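Do steel lunch boxes earn the fuss?

An interview with a packed-lunch sceptic from the Stellholm household pages

The woman who tests kitchenware for our pages has packed a lunch nearly every working day for 20 years, and she is tired of being told that a new box will change her life. "It's a box," she says. "You put cheese in it and you eat the cheese at one o'clock. I don't know what people think is going to happen."

She agreed to talk about stainless steel containers on the condition that she could be rude about them. Plastic ones go cloudy and hold on to the smell of curry, she concedes, and steel doesn't, or not in her kitchen. She is less sure about the lids. The sort she has been trying is a steel body under a dark, see-through lid with a little orange-red valve set into it.

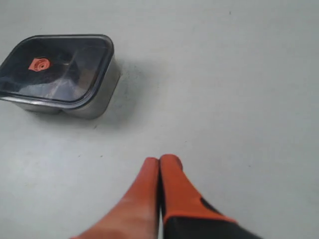 Page last changed: 2019-11-16

"The valve is the bit they sell you on," she says. "You're meant to press it and feel you've done something. I've had lids with valves and lids without, and my sandwiches couldn't tell the difference." She will allow that a stuck lid is a misery and that a valve may help with that. What she won't accept is the talk of food staying fresh for days. "Fresh compared with what? They never say. I had a Barros box in March that was supposed to keep salad crisp. It kept it wet."

Her complaints about dark lids are more practical. A tinted lid looks smart on a shelf, but in a full fridge she wants to see what she has got. She has tried labels. The labels came off in the sink and blocked the plughole.

We asked whether dividers were any better. She laughed at that, then took the question seriously. A fixed divider is one less thing to lose, she says, and she has lost plenty of the loose ones. The trouble is that somebody else has decided how much of each thing you eat.

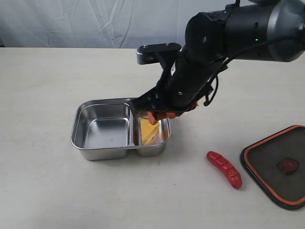
"Cheese goes in the small side, fine, cheese is happy anywhere. Then you've got the big side and you feel you must fill it. I've carried whole handfuls of crackers to work and back again because the space was there." She has the same doubt about a Jikov tray she was lent, which had 6 sections. "Six! I don't own six things to eat at lunchtime. I ended up putting one grape in one of them."

Nor does she believe the divider keeps wet food away from dry. Most of them stop short of the lid, in her experience, and a bag gets tipped on its side on the bus. Her answer is a small jar with a screw top for anything runny. The jar once held mustard and cost her nothing extra.

On looks she softens a little. Steel scratches, but it scratches evenly, and after a year or 2 she finds she likes it more. "I wouldn't pay for that, mind – it just happens."
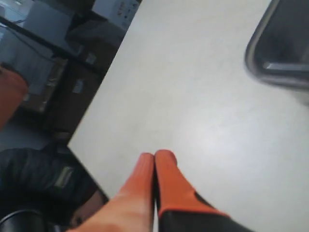
What she would buy

Not much, is the short answer. She would take a plain steel box with rounded corners, as square ones trap crumbs, and a lid that can be bought separately when the first one gives up. Grelten sold her a spare without an argument, which put them ahead of the others. She wouldn't buy a set. "You use the middle one. The rest live inside each other at the back of the cupboard until you move house."

And if someone already has a drawer full of plastic tubs? "Then use the tubs. Match up the lids first, throw out the odd ones, and see how you feel after that."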